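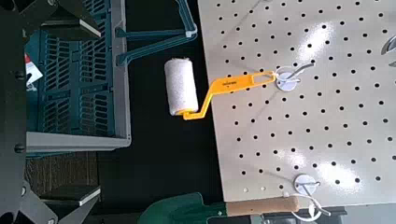
Re: [lowdesert-garden] Fall beds, and what to do about the west wall

Posted to: Tuvedstead Low Desert Gardeners list
July

A member wrote:

> We moved into the Grondmont side of town last winter and this is our
> first full summer. The back yard has one long block wall that faces
> west. I planted two tomatoes, a pepper and some basil along it in
> April and everything but the basil was dead by the end of June. I
> watered every day. The soil is hard and pale and the water sits on
> top before it goes in.
>
> My questions:
>
> When do people here start fall vegetables? The seed packets are no
> help at all.
>
> Should I build raised beds or dig?
>
> Is there anything that will grow along that wall, or should I give
> up on it and put down gravel?
>
> We have a drip system the last owners left but I don't know how
> long to run it.

Welcome to the list. I garden a few streets over from you and my yard has the same soil and the same kind of wall. I'll take your questions in order.

When to start

Ignore the packets. They are written for places with one summer growing season. We have two decent seasons and a bad stretch in the middle, and you are in the bad stretch now.

What I do is start tomato seed indoors in July for a fall crop. They go under a light in the spare room and get moved up one pot size before they go out. I plant them out in late August under shade cloth. Some years it works and some years an early frost gets them before they ripen. Last year I got a fair number of green ones and fried them.

Squash and cucumbers can go straight in the ground in August. Beans too. They come up fast in warm soil and need watching for the first week, when birds will pull them.

For the cool season plants, wait. Everybody wants to put lettuce in as soon as there is one pleasant morning in September. Lettuce seed won't sprout well in hot soil and you end up buying it twice. I hold off until October for lettuce, spinach, carrots, beets and peas. Broccoli and cabbage I buy as small plants in the first part of October. Onions from seed go in then too, and sets later. Garlic goes in when the nights are properly cool.

If you want to do something useful in the meantime, order seed now. By September the good varieties are picked over.

Raised beds or digging

Either one works. I have both and I would dig again before I would build again.

The trouble with raised beds here is that the sides heat up and the soil dries from all four directions. Mine are 2 feet high and they need water a good deal more often than the sunken bed next to them. They are easier on my back, and that is the only reason I keep them. If you do build, keep them low and wide.

The hard pale soil you describe sounds like what I have, clay with caliche under it. To find out how deep your caliche is, dig a hole a foot and a half down, fill it with water, let it drain, then fill it again. If the second filling is still there the next day you have a drainage problem and should pick another spot or go up. If it goes down over the afternoon you're fine.

For a dug bed, soak the ground the evening before so you can get a fork into it. Spread 4 to 6 inches of compost over the top and work it in as deep as you can manage. I would do it in September, early, before the sun is on that side of the yard. It will look like a lot of compost. By spring it will have sunk and you will be adding more. Plan on that every year.

I get mine from the Ondrejka yard on the county road. They load by the scoop and will put it in your truck. It's screened, but it can be a little hot when it's fresh, so let it sit a couple of weeks before planting into it. I stayed away from the bagged steer manure after the first year. It made a salt crust on top and my beans yellowed.

I would also leave the finished bed an inch or two lower than the path. Water stays where you put it, and when we get one of those August storms the bed fills up like a basin. Mulch over the top with straw or whatever you have. I use chopped leaves from the ash tree.

The west wall

I would not put vegetables there in summer again. The wall takes the sun all afternoon and gives it back all night, so the plants never get a rest. Your tomatoes most likely quit setting fruit in May and then cooked. Watering every day probably didn't help in soil that drains slowly, but I don't think water is what killed them.

In winter that same wall is the best spot you have. Mine kept peppers alive through two frosts that blackened everything in the middle of the yard. I put peas there on a wire panel in October, with a row of chard in front. They come out in April or early May and I leave it bare with mulch until fall.

If you want something permanent, these have done all right for me or for neighbors:

Texas sage. Leave it alone and don't shear it into a ball. It blooms when the humidity comes up.

Lantana, the spreading kind. Frost knocks it back, then it comes up again from the base in spring.

Red bird of paradise. Needs room. Cut it to a foot or so after the cold is over.

Cat's claw vine, if you want the wall covered. I will warn you that it does not stop. It went under my neighbor's roof tiles and she spent a weekend getting it out.

Bougainvillea also does well against a hot wall, but the thorns are bad and you will be sweeping up the dropped bracts until Christmas.

The color of the wall makes some difference as well. Mine was dark brown when we bought the house and I painted it a light tan with a masonry paint. I couldn't tell you how many degrees it changed, but I can put my hand on it at four in the afternoon now and before I couldn't. If you paint, do it before you plant. Working behind a lantana is miserable.

Gravel by itself along there will make the yard hotter. If you do put it down, get a couple of shrubs in with it.

The drip system

First turn it on and walk the whole line. Inherited systems always have plugged emitters and at least one spot where something chewed through. Open the end caps and flush the lines for a minute or two. You'll probably get sand.

Then run it for an hour, wait an hour, and push a long screwdriver or a piece of rebar into the soil by an emitter. It will slide through the wet part and stop at the dry part. For vegetables you want it to go in about a foot. For shrubs, two feet. If it stops short, run it longer. Once you know how long it takes to get to the right depth, keep that run time all year and change only how often you run it.

If your soil is like mine the water will puddle before it soaks in. Split the run in two, with an hour's gap. My timer is an old Arkora with three start times, so I can set that up without standing out there. Any timer with more than one start will do it.

In July I run the vegetable beds every other day and the shrubs once a week. The established trees get a long soak every two weeks. By November the beds are down to once or twice a week and the shrubs once or twice a month. Skip a cycle if we get a real rain. A few drops on the windshield doesn't count.

Water your beds before sunrise. I used to do it in the evening and had more trouble with earwigs and mildew on the squash.

Shade cloth

You didn't ask about this but you will need it if you put tomatoes out in August. I use the 50 percent. The heavier stuff is sold everywhere for patios and the plants get leggy under it. Hang it so that it blocks the west side as well as the top, with a gap for air to move. Take it off toward the end of September.

I have a piece left over that would cover a small bed, if you want it. It has one tear in it. I'm home most mornings before ten, so write to me off list and I'll send the address.

On another matter, I still have more basil and Armenian cucumber seed than I can use. I will bring what's left to the seed table in the fall, or mail it to anyone on the list who sends an envelope.

--
You are receiving this message because you are subscribed to the Tuvedstead Low Desert Gardeners list.
Replies go to the whole list. To write only to the sender, use the sender's own address.
Please trim quoted messages before replying.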